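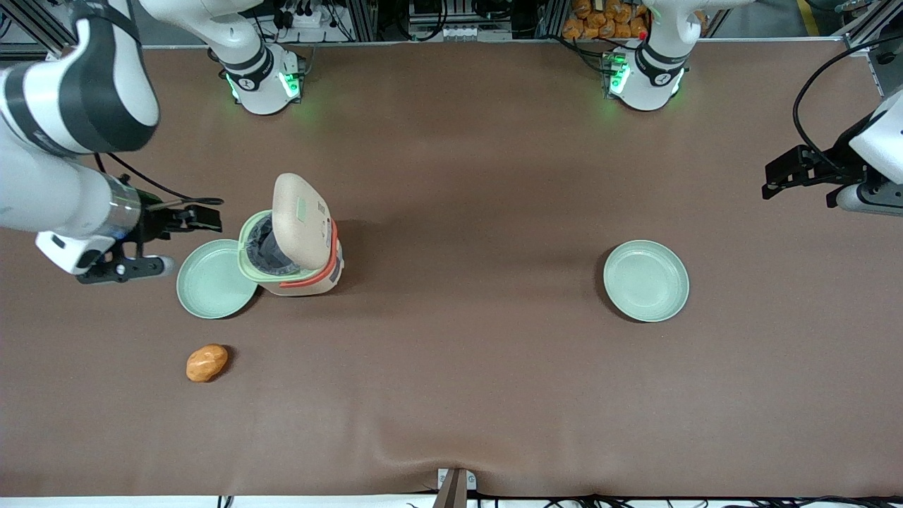
*Table 2 at Sterkholm with both arms, the rice cooker, the two plates and the bread roll.*

# Questions about the 534 stop on Table 2

This page collects the questions we receive about the fault on Table 2 in August. It is written for operators and for the people who use our Tasteo kitchen tasks at other sites. Please read it before you restart an arm that shows 534 on the panel.

### What happened?

On a Wednesday, in the afternoon shift, the left arm was picking up a plate. It went down lower than it should, the fingertips touched the table, and the arm continued to push for a short moment before the controller stopped it. The plate slipped out sideways and fell on the floor. Mahtab Akbari was the operator. She pressed the stop button and waited for both arms to be still before she went near the table.

Nobody was hurt. One fingertip was bent and we had to replace it.

### What does the code 534 mean?

In Grurness, our control software, 534 means "unexpected contact below the work surface." The controller believes that the gripper is under the table, and this is of course not possible. So one of two things is wrong: the height of the table which is saved in the program, or the height of the gripper which the arm calculates.

### Which one was wrong in our case?

The gripper height. After a change of fingers, the left arm was started with the old tool file. The new fingers are longer than the old ones, so the arm came too low every time. With tall objects you don't notice it. The fingers close a little lower on the object and the pick still looks good.

### Why did it appear only with plates?

A plate is shallow, and the fingers must go almost to the table to take it by the rim. With the potato or the bread roll there is more space for an error. We went back through the log and found 11 stops with the same code from the same arm, and all of them were during a plate pick. The earlier ones were cleared on the panel and the work continued. We should have looked at them.

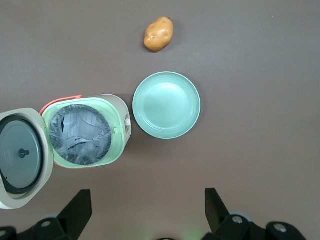

*Wrist camera still: Rakiya Okafor, Sterkholm*

### Is it a problem that the objects are close together?

It can be. When the plate is almost touching the rice cooker, the arm has less room to come at the rim from that side, and if it slips, the plate has only one direction to go. For the height tests we now put the plate alone on the table first. The cooker and the food come back when the test with the plate is passed.

### May I leave the plastic bag in the cooker pot?

Please take out all plastic before a run where the arm reaches into the pot. A finger can catch in it and pull, and the force reading is then difficult to understand. For a run where only the plate and the potato are moved, the bag has no influence on the 534 stop. Some of our sites asked if the bag was the reason for the fault. It was not.

### Does the fault also concern the right arm?

The right arm had the correct tool file and no stop with this code. We checked it in the same way. Gertraud Widmer, who is responsible for our safety checks, asked that both arms stay at low speed until both were tested, and we did so.

### The panel shows 534. What should I do?

1. Press the stop button. Do not clear the code.
2. Wait until both arms are still. Look at the arms for this, also when the panel says "stopped."
3. Write down which arm, which object and which step of the task.
4. Call the shift lead. Only the shift lead may release the arm.
5. Do not pull the gripper up by hand while the fingers are pressing on something. The arm can spring back.
6. When the arm is released and raised, check the fingertips for bending or cracks.

### How do I check the height after a finger change?

Open the tool file in Grurness and compare the finger name with the name on the bag of the new fingers. Then run the height test at low speed, with the plate alone on the table. The arm goes to the rim, closes, lifts, and puts the plate back. If the fingertips touch the table at any point, the test is failed, even when the plate is lifted very nicely.

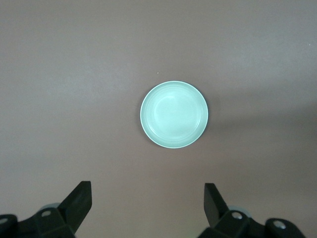
*Plate alone on the table, left and right finger both in view of the wrist camera.*

### Can I see the error in the wrist camera?

Not reliably. The camera looks down at the plate and you cannot judge a small difference in height from there. What you can see is whether both fingers are in the picture and whether the space around the plate is free. For the height, stand at the side of the table, outside the marked area, and look along the surface.

### Was the cloth a part of the problem?

We discussed this for a long time. A fold under the plate makes it stand higher on one side, and the clamp at the near edge can make wrinkles if it is closed in a hurry. But we repeated the pick with the cloth very flat and the stop came again. Smooth the cloth anyway, please, before each session.

### What did you change in the software?

Onyekachi Garba made two changes. Grurness now refuses to start if the tool file is older than the last finger change. And the second stop with code 534 on the same arm locks that arm until the shift lead opens it.

### How many runs did you make after the repair?

We made 1,000 plate picks with the left arm at low speed and then 2,000 at the normal speed. There was no 534 in either series. There were other stops, mostly a plate that was missed by the vision, and these are in the general log.

### Can I use the data which was recorded before the repair?

For the right arm, yes. For the left arm, please do not use the plate picks. The gripper height written in these files is wrong. The Oyelaran group has already removed them from their copy. If you are not sure which files you have, send the list to Consuelo Ríos and she will mark them for you.

### My site has the same fingers. Must I stop working?

No, but do the height test before your next session, and search your log for 534. If you find it even one time, keep the arm at low speed and write to us with the finger name and the tool file.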